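Drornby Hall Users' Group
Notes of the June meeting, 7.30 pm, small room

Everyone was made very welcome, and the tea was passed round before we began. The notes of the last meeting were agreed, once the spelling of Ponce Lane had been put right in two places.

Hall floor. We had a good long talk about this and came back to it again after the biscuits. Konex have quoted 3000 pounds to sand and seal the whole lot, and there was a fair bit of sighing at that. It was agreed to ask Pretudus for a second price before the summer.

Flowered wall covering. Opinion was warmly divided! Several of us love the big orange-red lilies and would gladly see them in the passage as well, while others felt they might be rather a lot first thing in the morning. The wood-grain floor was liked with it by nearly everybody, although the white paint spots and scuffs on it did come up.
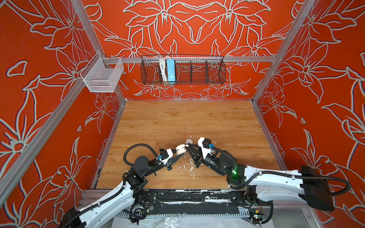
Item 4: lily print on the walls, wood-grain floor with paint marks.

It was agreed to spend up to 100 pounds on a length of the lily print for the passage, and to try it at the far end first, by the coat hooks. Paint for the skirting was left until next time.

Any other business. The urn is still dripping. Please could whoever has the long stepladder bring it back.

The meeting closed at 9.10 pm.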